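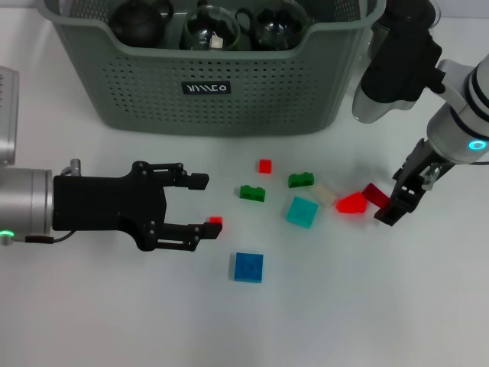 Lemlem Gebru thought the whole question was already settled: if everything has a basket, the table stays clear, and a student report won't change that. I started out less sure, and after a term of watching our shared table I am still less sure.

Project report: Do storage baskets keep a shared table clear?

Background
The storage guides I read for this project nearly all say the same thing. Buy containers, give each kind of object its own container, and clutter goes away. None of them showed any measurements. One guide, from a shop called Follari, claimed a tidy table in "minutes a day" and then linked to its own baskets.

The table in our study room is white, so anything left on it shows. Teapots and glass vessels go in a perforated plastic basket along one side. Small building bricks get used in the middle. The two groups of things behave very differently, and I think most of the advice only works for the first one.

Method
I kept a log of 80 checks, ending in May. At each check I wrote down whether any tea things were outside the basket and whether any bricks were loose on the table. I did not count the bricks every time. I did it once, for the full set, and got 438, and I would not ask anyone to repeat that.

Results
Tea things were out of the basket at 13 checks. Loose bricks were on the table at most checks, including ones made right after somebody told me they had cleaned up. Putting the full set away by hand took up to 2 hours when people also sorted by color, so they mostly stopped sorting.

Discussion
A teapot is large and breakable. People notice it and pick it up. A brick is neither, and leaving one behind costs the person who leaves it nothing. I doubt a second basket would fix this. The holes in the sides are handy for letting air in around tea things, but they do nothing to make small parts easier to collect.

Lemlem's objection is that I never tested a lidded box or a tray with a raised edge. That is fair – the Masstead tray I wanted to try was out of stock. I also knew which result I expected, and I did all the checks myself, which is a weak way to run anything.

What I would change
Have two people keep separate logs and compare them. Try a tray for the bricks and leave the tea basket alone. Drop sorting by color entirely until someone can say what it is for.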